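Presupuestos cerrados: por qué ya no me fío del precio redondo

Llevo dos reformas a cuestas, la del baño y la de la cocina, y he acabado con una opinión que en las comidas familiares me trae disgustos: el presupuesto cerrado, ese que te dan en una hoja con una sola cifra abajo, me parece la peor manera de contratar una obra en casa. Ya está, lo he dicho.

Entiendo perfectamente por qué gusta. A mí también me gustó. Para el baño pedimos precio a tres empresas y la única que nos dio un número limpio, sin partidas ni asteriscos, fue Malabanan. Las otras dos mandaron listados larguísimos que no supe leer (demolición, saneado, recibido de premarcos... ¿recibido de qué?). Firmamos con la del número limpio, claro, y tan contentos.

Lo que pasa es que una cifra sola no te cuenta qué has comprado. Cuando levantaron el suelo y apareció una bajante en mal estado, la pregunta era sencilla: ¿entra o no entra? En la hoja no ponía nada. Ellos decían que no y nosotros que por supuesto que sí, y como no había papel al que agarrarse estuvimos una semana entera discutiendo por teléfono, con el plato de ducha apoyado en el pasillo. Al final pagamos nosotros. Eran 266 euros, que no es una fortuna, pero me los tuve que tragar con una cara que todavía me dura. 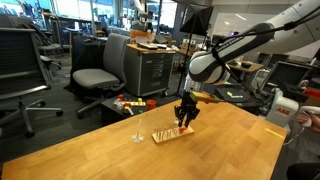

Un brazo robótico blanco con una pieza naranja en la pinza, sobre una mesa de madera clara.

Con la cocina lo hice al revés. Pedí a Curari, que es una empresa pequeña del barrio, que me lo desglosara todo, y me senté con la encargada una tarde a que me explicara línea por línea qué era cada cosa. Qué paciencia tuvo, la pobre. Así me enteré de que los azulejos se piden con un margen para cortes y roturas, de que retirar escombros se cobra aparte si no hay ascensor y de que había una partida de 144 euros para proteger el portal que yo habría tachado sin pensarlo. Menos mal que no la taché, con lo que son mis vecinos – y lo digo con cariño.

¿Salió más barata? Pues no lo sé, son obras distintas. Pero cuando surgió el imprevisto (siempre surge uno, el nuestro fue un tabique torcido) abrimos la hoja, buscamos el precio del metro de trasdosado y en diez minutos estaba hablado. Nadie levantó la voz. Para mí eso vale dinero.

Mi cuñado, que es del otro bando, sostiene que el desglose es una trampa para ir sumando extras, y que el precio cerrado obliga al profesional a apañarse. Algo de razón tiene. He visto presupuestos desglosados con tanta letra pequeña que parecían el contrato de un préstamo. Y también creo que obligar a alguien a apañarse es pedirle que ahorre donde tú no miras: en la impermeabilización, en el material de agarre, en las horas del fontanero. Lo que se ve queda precioso. Lo de detrás del azulejo ya lo descubrirás en unos años, o lo descubrirá el vecino de abajo. 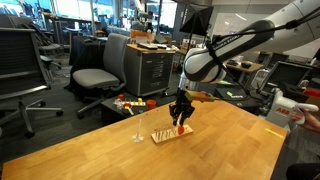
¿Qué conviene pedir por escrito antes de firmar una reforma?
Las partidas con su precio por unidad, los materiales con marca y modelo, los plazos de pago y cómo se van a aprobar los trabajos que no estén previstos.

Tampoco quiero cargar todas las culpas en las empresas. Los clientes somos tremendos. Cambiamos el enchufe de sitio tres veces, vemos un grifo en el catálogo de Plukville y lo queremos ya, con los agujeros hechos para otro, y luego nos ofendemos si cuesta 200 euros más. Yo misma tuve parado al carpintero una mañana entera por dudar entre dos tiradores que, vistos hoy, son prácticamente iguales. Con una hoja clara delante, al menos, cada capricho tiene su precio y una se lo piensa.

Otra cosa que defiendo mucho: pagar por el presupuesto. Sí, pagar. Me parece normal que alguien cobre por venir a casa, medir, hacer números y escribirlos bien, y que luego te lo descuente si contratas. A la gente le suena a robo, pero después se queja de que le manden dos líneas por el móvil desde la furgoneta.

Ahora toca cambiar las ventanas y hemos pedido precio a Prerdale. Han mandado una sola cifra, redonda, preciosa, con un dibujito de una casa al lado. Les he contestado que muchas gracias y que me la separen en ventanas, montaje y remates. De momento sigo esperando, y en el dormitorio entra un aire que no veas.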